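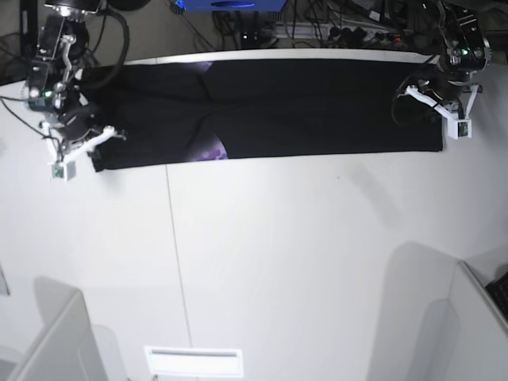
Black trousers, most likely (we think the purple lining is rather smart) held at both ends over the big white table.

About us

Hello! I'm Lensa Ejigu, and I run Uvivau with my business partner Yeshi Mekonnen. We help small laundries, repair shops and colleges work out what a two-armed robot setup will cost them before they sign anything.

We started after I bought the wrong table. Yeshi had done the budget for our first workshop on the back of a delivery note, and she'd put down the arms, the grippers and the little cameras, and then nothing at all for cabling, sockets, spare fingers or somewhere to sit. The extras came to £3,029. We still have the delivery note!

So now we plan the dull bits first. Our Feyisa worksheet has 7 pages and goes through floor space, power, table height, spares and training, with room for your own scribbles (please scribble). If you'd like us to come and measure up, a site visit and written plan is £906, and we take that off if you go on to order through us.

We don't make robots ourselves and we're happy to look over somebody else's quote. Yeshi loves a quote. Bring biscuits.

We're at Tostano Yard, up the stairs, and the kettle's on from 2 most afternoons. We close for August.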